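Idris Howells se marie deux fois, et en musique

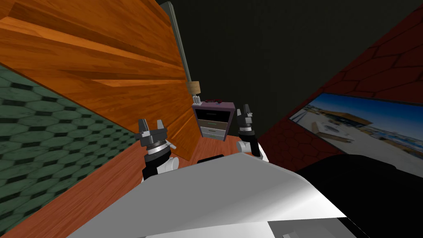
Le chanteur gallois a confirmé la rumeur le 26 juillet, par un court message à ses abonnés : il épousera en août la styliste Abdella, sa compagne depuis 4 ans. Deux cérémonies sont prévues. La première, civile, aura lieu à Hunov, la petite ville où le couple a acheté une maison l'hiver dernier. La seconde se tiendra dans le parc du domaine de Grokby, devant environ 80 invités. Pour le décor, le chanteur a demandé des salles sobres, avec du parquet en bois comme sur l'image de synthèse en tête de cet article, et très peu de fleurs.

La maison Paltetent, qui habille Howells sur scène depuis sa deuxième tournée, signe les deux costumes du marié. Le premier est gris perle, le second bleu nuit, avec un col officier. Abdella dessine elle-même sa robe et n'en a rien montré, pas même à sa sœur. Elle y travaille le soir, après la fermeture de l'atelier.

Côté musique, un quatuor à cordes jouera pendant le repas. Howells a promis de ne pas chanter, mais ses musiciens sont tous sur la liste et plusieurs ont déjà réservé une chambre sur place avec leurs instruments. Le menu reste simple : agneau, légumes du potager, fromages de la région. Les téléphones seront déposés à l'entrée du parc, et une seule photographe, amie de la mariée, pourra travailler pendant la soirée.

Le couple ne partira pas tout de suite en voyage. Howells doit rentrer en studio à la fin du mois pour terminer son prochain album, dont deux titres ont été écrits à Hunov. Abdella, elle, présentera sa collection à l'automne.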